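Zovholm Hand-Held Gripper Kit: Is It Worth a Club's Money?

Reviewed by Carleen Doolan

I should say up front that I don't trust classroom robotics kits. I have run an after-school club long enough to own a closet full of them, and most were bought after somebody saw a very good demo. So when the Zovholm kit arrived with a booklet promising that students would be "teaching robots in a single afternoon," I put the booklet in a drawer and gave the box to the club.

We had it for 8 weeks. The group was Nikau Tautahi, Ruby-Lee McPhee and whoever else stayed past four o'clock, with Osaze Fashola helping on the software side when his own classes allowed. The project they picked was for the July showcase: record people picking up and placing household things by hand, then train a model on the recordings and see whether it learned anything useful.

Assembly first. The booklet says one class period. Ours took three, and one of those went to working out that the left and right finger mounts are different parts with the same label on the bag. The screws are soft. If you have students who tighten things until they squeak (I have several), buy spares before you start. Once it is together, though, the gripper feels better than I expected. The trigger is smooth, the fingers meet squarely, and a seventh grader can hold it for twenty minutes before the complaints begin.

The fingers are chunky, and that decides a lot about what you can do with them. Pens were hopeless. So were coins, playing cards and anything else flat. Mugs and sponges were fine. The kids settled on stacking toys as their main task, which I thought was too babyish until I tried it myself and knocked the whole thing over twice.
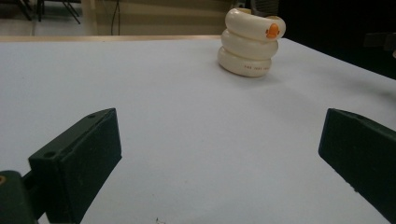 Issue 6, page 8

The stack of cream rings with the orange duck beak became the favorite. It is glossy and rounded, a much harder thing to grab well than it looks, and it leans if the rings aren't set straight. Ruby-Lee's rule was that every recording had to start with the fingers open and well back from the toy, so the approach got recorded along with the grab. She was right to insist. An early batch where people began with the gripper already touching the toy was no use to us at all.

Now the software, called Pap, where my patience ran out. It installs quickly and then asks for an account, and after that it asks every student for an account. There is a classroom mode, but you find it under "Billing." Recordings save without any warning when the disk is nearly full, and the last few simply come out short. We lost a good session that way. Osaze wrote a small script to check file lengths after each meeting, and I would call that script required equipment.

By the end the club had 2,871 recordings, a number I know only because Nikau put it on the poster in very large type. Did the model learn? A little. Loaded on the district's shared arm, it moved toward the rings every time and closed on them some of the time. Out of 100 tries on the day before the showcase the students logged plenty of misses, and they put the misses on the poster too. I was prouder of that than of the arm.

What bothers me is the gap between that result and the word "teaching" on the box. What the students did was collect data, carefully, for weeks, and a good deal of it was dull. Some of them liked that. Huia Faulkner, who runs the club across town, says her group quit after the second week and went back to line-following cars. I can't blame them. If your students want something that moves by the end of the first meeting, this will not hold them.

We also borrowed the Helleo kit for a few meetings. Its fingers are thinner and it handled the pens, but the trigger stuck and the manual was worse. Drallska sells a cheaper one that I haven't tried, and I'd want to hold it before saying anything.

Good: solid hardware, comfortable grip, recordings are plain files you can open in other programs.

Bad: soft screws, bad labels, the accounts business, no warning on a full disk, spare fingers sold only in pairs.

Would I buy it again? One, for older students who can stand repetition. I would not buy a class set, and I would not believe the part about the single afternoon. The loaner goes back next month, and Nikau has already asked if we can keep the carrying case.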